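10월, 밤 11시 넘어서 씀

오늘은 늦게 끝났다. 저녁은 편의점 김밥. 발이 부어서 신발 끈을 풀어 놓고 버스를 탔다.

선물 포장실에 팔이 들어온 지 이제 3주째다. 회사 서류에는 Triletti라고 적혀 있는데 우리 조에서는 그냥 팔이라고 부른다. 처음 설명회 때 Idley 본사 사람이 와서 "사람을 줄이려는 게 아니다"라는 말을 여러 번 했다. 그때 뒷줄에 앉은 사람들은 다 말이 없었다. 나도 수첩에 날짜만 적고 나왔다.

지금 팔이 맡은 일은 봉지를 집어서 옮기는 것이다. 과자 봉지, 사탕 봉지, 비닐에 든 것들. 상자는 다른 라인에서 벌써 몇 년 전에 기계로 넘어갔고, 우리 쪽은 물건이 흐물거려서 계속 손으로 했다. 비닐은 매번 모양이 다르다. 사람은 생각 없이 집는데 팔은 구겨진 데를 어떻게 잡느냐에 따라 결과가 달라진다.

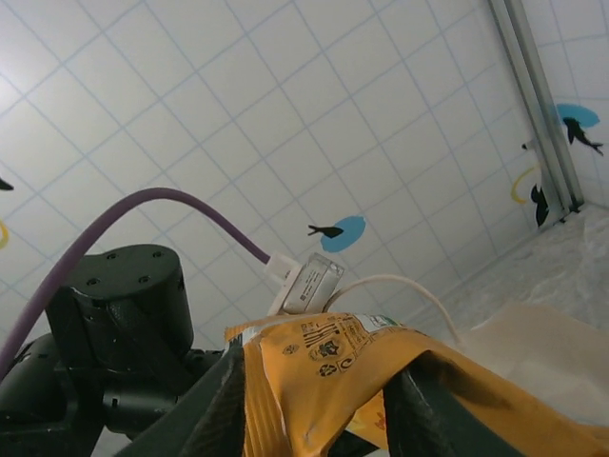 오전에는 내가 옆에 서서 놓친 것만 다시 올려 주었다. 하루 목표가 2,000개인데 오늘 조 전체가 1,741개에서 멈췄다. 목표에 못 미쳤다고 뭐라 하는 사람은 없었다. 대신 놓친 이유를 화면에 입력해야 한다. 미끄러짐, 겹침, 기타. 나는 기타를 제일 많이 눌렀다. 미끄러진 건지 애초에 덜 잡은 건지 내 눈으로는 구별이 안 될 때가 많다. 예전에는 퇴근할 때 손목이 아팠는데 요즘은 눈이 아프다. 손목은 확실히 나아졌다. 이건 적어 둬야겠다. 파스를 안 붙이고 잔 지 열흘쯤 됐다.

점심때 Sosina Mamo와 같이 앉았다. 소시나는 나보다 입사가 늦은데 팔 다루는 건 훨씬 빠르다. 교육을 Gravley 센터에서 받고 왔고, 지금은 조에서 유일하게 동작 설정을 바꿀 권한이 있다. 그래서 쉬는 시간에도 자꾸 불려 간다. 수당이 붙느냐고 물었더니 아직 얘기가 없다고 했다. 밥을 반쯤 먹었을 때 또 호출이 와서 일어났다. 남은 국은 내가 치웠다.

그걸 보면서 일이 줄어든 사람과 늘어난 사람이 따로 있다는 생각을 했다. 나는 드는 일이 줄었고 소시나는 책임이 늘었다. 월급은 둘 다 그대로다. 면담 때 이 얘기를 해야 하는데 막상 가면 말이 잘 안 나온다. 여기에라도 써 둔다.

오후에는 종이 가방을 시험했다. 가방은 원래 내 일이었다. 옆 주름을 펴고 바닥을 눌러서 세우고 손잡이를 밖으로 빼는 것까지, 손에 익으면 몇 초면 된다. 신입이 오면 내가 그걸 가르쳤다.

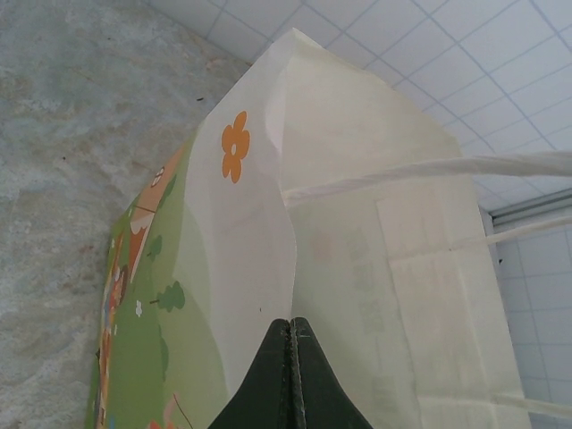

사진 제공: Bagheri 라인 기록 담당

가방을 어디서 잡게 할지를 두고 한참 얘기가 오갔다. 기술팀은 손잡이를 잡자고 했고 나는 손잡이는 꼬인 종이라 힘이 들어가면 방향이 돌아간다고 했다. 옆면 접힌 데가 그나마 두꺼워서 낫다. 설명하다 보니 내가 그동안 왜 거기를 잡았는지 처음 말로 해 본 것 같다. 기술팀 젊은 사람이 그걸 받아 적었다. 기분이 나쁘지는 않았다. 그런데 버스에서 생각하니 좀 이상했다. 내가 아는 걸 다 적고 나면 그다음에 나는 뭘 하나. 답은 모르겠고, 일단 내년 상반기까지는 우리 조 인원 그대로라고 들었다. 종이로 받은 건 아니다.

조장은 나한테 검수 쪽 교육을 신청해 보라고 한다. 신청서는 사물함에 넣어 두고 왔다. 내일은 가져와서 읽어 봐야지. 검수로 가면 야간이 없고 대신 컴퓨터로 보고서를 써야 한다. 타자가 느려서 그게 걸린다. 작은애한테 연습하는 사이트를 물어보니 바로 찾아 줬다. 첫날 기록은 창피해서 안 적는다. 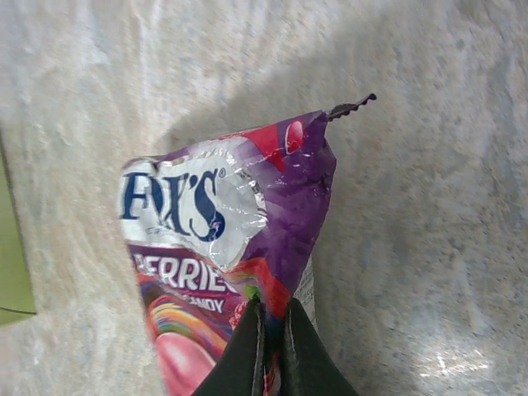
사탕 봉지 집기. 아래쪽을 잡은 모습.

사탕 봉지는 내일도 한다. 소시나가 팔 속도를 조금 낮춰 놓겠다고 했다. 나는 100개 단위로 놓친 이유를 따로 적어 달라는 부탁을 받아서 볼펜을 하나 더 챙겨야 한다. 화면에 기타만 누르지 말고 손으로 써 달라는 얘기다. 차라리 그게 편하다.

집에 오니 작은애는 자고 있었다. 세탁기를 돌릴까 하다가 시간이 늦어서 말았다. 작업복은 아침에 빨아야 한다. 여벌이 있으니 내일은 그걸 입고 간다. 알람은 5시 40분.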